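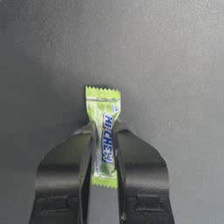
Tatesside workshop book, August 2019, Tuesday

Subject: the Hosik "other singer" business. Writing this down properly because two people have now asked me for a quote and I'd like to know what I think before I say it to anybody.

Background for whoever reads this later. Hosik put out the song Tesasik in 2000, had a hit with it, and then their singer dropped out of sight for a long stretch. The fans have a theory that she never came back, and that the woman who has been touring under the name since the reunion is a hired double. The theory has been floating around message boards for years. It got loud in May when a fan named Győző Fülöp posted a long video comparing the old studio vocal with the new live recordings. He says he has 79 "proofs." I have watched the video all the way through, twice, which is more than some of the people sharing it can claim.

We got involved only because Béla Szilágyi has a clean transfer of the original tape from the Erdős studio days, and somebody on the boards found out.

What the video claims, as best I can sort it:

- The voice is lower now.
- The vibrato is "a different shape."
- She says one word in the second verse with a different vowel.
- Her ear looks different in photos.
- She blinks a message in an interview.
- A lot of lyrics read as cries for help if you already think they are.

I'm not touching the ear or the blinking. I do sound. Though for the record, the interview clip has been converted so many times that half the blinks land between pictures, and I would not trust a message read out of it even if there were one.

Pitch of the song

Took this first, as it's the easiest to check. Pulled Béla's transfer and lined it up against the copy used in the video. The video copy runs fast. Not by a lot, but you can hear it once you flip back and forth, and the guitars go sharp along with the voice, so it's the whole recording and not the singer. My guess is a TV rip. Plenty of older broadcast copies run fast like that. I can't prove that's where he got it.

So his "before" voice is higher than she ever sang it. Slow it down to match the tape and a good part of the famous drop goes away. Not all of it. The band also plays the song in a lower key now, which he mentions in passing and then forgets.

Béla's comment: every singer he has worked with moved songs down sooner or later, and none of them were replaced. Fair, but that's an argument from his own clients and I told him so.

Vibrato

I wanted this to be nothing and it's a bit more annoying than that. The vibrato on the live recording really is slower and wider than on the tape. You don't need software, you can hear it. Fülöp is right about that much.

Where he loses me is the next step. Voices change with age, and slower and wider is the usual direction. Also the studio vocal was doubled. On the tape you can hear the second pass drift away from the first on the long notes, and two passes on top of each other will smear the vibrato into something no single throat made. He's comparing one live voice with two stacked studio ones and calling the difference a different person.

Tried muting one pass to get a fair comparison. Can't. They're mixed together on what we have. Would need the multitrack, and Erdős closed long ago. Béla thinks the reels went to the label. The label hasn't answered him.

Vowel in the second verse

Listened to this until it stopped being language. I hear it when I read his caption first. Played it cold to the front desk and got two different answers, neither of them his. Not a test, just lunch, don't anyone cite it.

What I'd say if pushed: people hear what's on the screen. Same thing happened with the backward records when I was a kid. Nobody found the devil until somebody handed them the words.

The software match

This is the part the gossip sites ran with. He fed both recordings to a voice comparison program and it came back "different speaker." The headlines turned that into "experts confirm."

Problems, in the order I thought of them:

He doesn't name the program. He doesn't show what he fed it, beyond a screen grab of two squiggles. If he used the full mix, it was comparing drums. If he used one of those vocal removal tools first, then it was comparing whatever the tool left behind, and those leave plenty behind. Most of these programs were built for people talking, not singing. And he never runs the check I'd want before anything else, which is the old singer against the old singer. Take two songs off the same album, no dispute about who's on them, and see if the program says same person. If it says different there too, the whole thing is worthless.

I tried that with the program we have here. Used 5 clips from the first album, all her, all before the break. It told me several of them were different people. So either Hosik had a whole choir of doubles from day one or the tool is no use on this stuff. I know which way I lean. But our program may not be his program, so this knocks down less than I'd like.

Things that bother me about my own side

I went in expecting to find it was junk, and I found it was junk, and that should make me a little nervous. Nothing in here shows that she IS the same person. All I have shown is that his sound evidence doesn't hold up. If somebody turned up with the multitrack and a dry vocal from the current tour I would sit down and listen again.

I also don't like that the tape came to us through Béla, who did some work for the band's office years ago. He told me before I started, and he hasn't leaned on me. The fans will bring it up anyway, so it goes in the book.

And I think there is a real question under the silly one. People want to know why she disappeared and whether she's all right. The band's office has put out one statement, and it says nothing at all in very nice words. I can see how a person gets from there to counting blinks. I still think it's a rotten thing to do to a working singer, to stand outside her shows with signs asking where she is.

Phone call with Fülöp

Rang him after lunch. Polite, younger than I expected, knows the records far better than I do. Asked him which program. He said he'd rather not say because "they" would have it changed. Asked who they were. He said I'd be surprised. Asked him to send the clips he used. He said yes, then said he'd have to think about it. Told him about the speed of his copy. Long silence, then he said a sped-up copy could itself be part of the cover-up. I wrote that down word for word and underlined it.

He did ask one good question: had I checked that Béla's transfer runs at the right speed? I hadn't. I'd taken it on trust. Checked it after we hung up against the mains hum on the quiet bit before the count-in, and it sits where it should. Should have done that first.

What to tell the reporters

Leaning toward: the copy in the video runs fast, the studio voice is doubled, and the software result can't be judged without the clips. Full stop. No opinion on who is singing. Béla wants to add a line calling it nonsense. I think it's nonsense too, but they'll print that word and leave out the rest.

To do
Ask the label about the reels again, in writing this time.
Get a better live recording, the one in the video has the crowd all over it.
Run the old-against-old check with a second program.
Label Béla's transfer properly, the box still just says TESASIK DO NOT TOUCH.
Send Fülöp the slowed-down comparison. He'll hate it, but he should have it before it's in print.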